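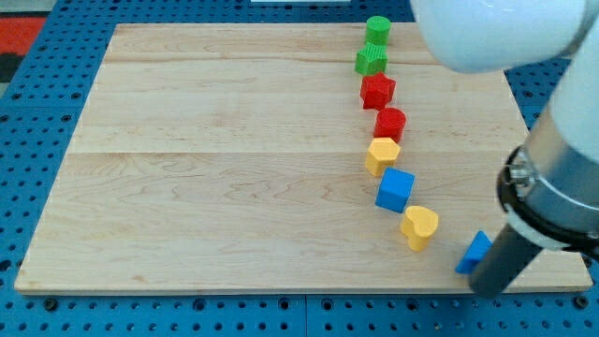
I've been meaning to write up how I look after a glued-up wooden board for months, as I get asked more than I'd have guessed. I did my first one in January, made every mistake going, and I've settled into a routine that works for me.

First job is a proper look at the surface. Tilt it towards a window and run your palm across the joins between the planks. If you can feel a ridge, it needs sanding. If you can only just see the seam, leave it alone!

For sanding I start at 150 grit and finish on 240, always going with the grain. Small knots and swirls are a bit harder than the wood round them, so don't lean on them or you'll end up with a dip on either side. I take the sharpness off the front edge too (two or three light strokes, no more) but I leave the corners square because I like them that way.

Wipe the dust off with a barely damp cloth and let the board dry. Then it's oil. I use Karkoleo, which came in a 300 ml tin and goes on and on. Put a small puddle in the middle, spread it out with an old bit of T-shirt, wait twenty minutes and wipe off everything that hasn't soaked in. Be thorough with the wiping – I wasn't, the first time, and mine stayed tacky for a week. Do both faces, or the board may cup.

Lay the oily rag out flat outdoors to dry before you bin it, please. Scrunched-up rags can catch fire on their own.

Second coat the next day, then leave it be for a few days before you put anything on it. Painted or printed bits can mark fresh oil, and I've got a faint blue square to prove it.

Mine gets used for lining up small blocks and game pieces more than anything else, so I only top up the oil twice a year. If yours sees daily use, try every couple of months and see how it looks.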